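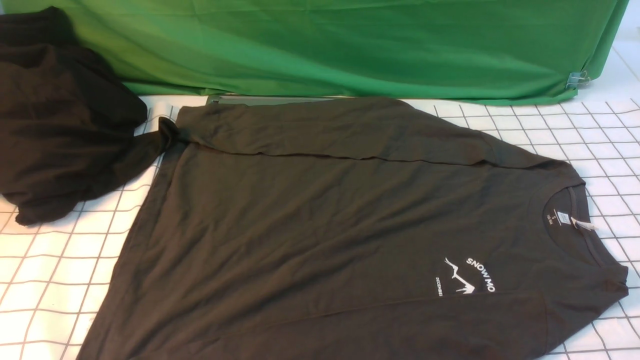
I went along to the shirt folding evening at the Sugden Street hall in June with the firm intention of standing at the back and taking notes. That lasted until Joanne Hulme put a long-sleeve top in my hands and asked whether I was a sleeves-first or a halves-first person. I had never thought about it! I said halves, and the woman beside me made a small noise.

For anyone who hasn't walked past the sign, the Briststead Clothing Exchange has been getting ready for its winter opening, and it had 263 tops to sort, fold and shelve before the doors could open. They come in all sorts of ways. Some are left in bags by families whose kids have shot up, some are ends of lines from shops, and a fair few are event shirts, the kind printed up for a fun run or a winter weekend and then left over in the larger sizes. You'll find some with a date on the chest, some with mountains, and a great many with the name of a bank.

Joanne has run the exchange for 4 years and she has opinions about folding, which is lucky, as the rest of us had fallen into some pretty slack habits. Her way goes like this. Lay the shirt out flat on a table with lines on it if you've got one (gridded cutting mats are brilliant for this, and a couple of members have been lending theirs). Smooth the body with your forearm. Bring one sleeve straight across so it makes a long flat band up near the shoulders, then do the other to match, then fold the sides in and bring the hem up in thirds. The front print should finish on the outside so people can flick through a stack and see what they're getting.

"If you have to pull it out to find out what it is, you've ruined the pile," she told us, and she said it again about twenty minutes later, looking straight at me.

Dark colours are the nuisance. Charcoal, chocolate brown, black and that navy that everyone swears is black all look the same under the hall lights, and when they're laid out next to each other it's easy to grab a cuff from one and fold it into its neighbour. I did this. I ended up with a very tidy parcel that had three sleeves. Przemysław Śliwiński, who was working across from me and who used to do shop displays in the city, undid the whole thing without a word and handed me back my half.

He's the one who got everyone checking neck labels as well. On a lot of newer tops the size is printed straight onto the cloth inside the collar, in tiny lettering that starts to go after a season of washing, so if you can't read it you measure across the chest and write a new tag. Swing tags stay on if they're already there. People like seeing a tag, he reckons, even when the price has nothing to do with what they'll pay, which at the exchange is nothing at all if you bring something in to swap, or a couple of dollars in the tin if you don't.

I got to have a good chat with Marjorie Mottram over the tea. She's been coming since the exchange was two racks in the old Trutness bakery, and she remembers when everything was on hangers. The hangers took up so much room that half the stock lived in boxes and never got looked at. Going over to folded stacks meant the shelves could hold 600 pieces where the racks had held far fewer, and she's all for it, although she does miss being able to slide things along with one finger. I know exactly what she means. It's a lovely sound, a full rack going along.

We got through most of the job. By half past eight the medium and large shelves were done and looked so good that I took my own mum over to see them when she came to pick me up. The extra-large shirts had been started, and the kids' things were still in their bags, mostly down to a long debate over whether to sort them by age or by centimetres. (It's going to be centimetres. Freya Furnival has three boys and was very persuasive.)

There's a bit of shelving news too. Valentin Aebischer has built 6 new pigeonhole units out of old library shelves, and they were carried in while we were working, so there was a fair amount of shuffling about and lifting of tables. Each hole fits a stack of adult tops with a little space over, enough to get your fingers in. He's sanded the fronts so the knits don't catch, and he's asked that people please not stand on the bottom row, as someone did at the last place.

The exchange opens for winter at ten in the morning on the first weekend of the school holidays, in the same hall, side door. You can bring clean tops, jumpers, jackets and anything fleecy. They've got plenty of men's large for the moment and would love more women's small and anything at all for kids between toddler and high school. No socks, please, unless they're new. Coats with a broken zip are fine, as there's a mending table now and Freya is teaching herself zips off a library book and is keen for the practice.

If you fancy the next folding evening, turn up at the side door at six and somebody will find you a spot at a table. You don't need to know what you're doing. I certainly didn't, and I've now refolded every drawer in my house, including my husband's T-shirts, which he has asked me to stop touching. Bring a mug, and if you've got a flat cutting mat with a grid on it, bring that too and put your name on the back.

Recent items

Sugden Street crossing to get new lights
Trutness bakery building goes up for lease
Letters: the great jumper debate
Tandano Choir looking for altos
Library book sale moves indoors
Briststead pool hours for the school holidays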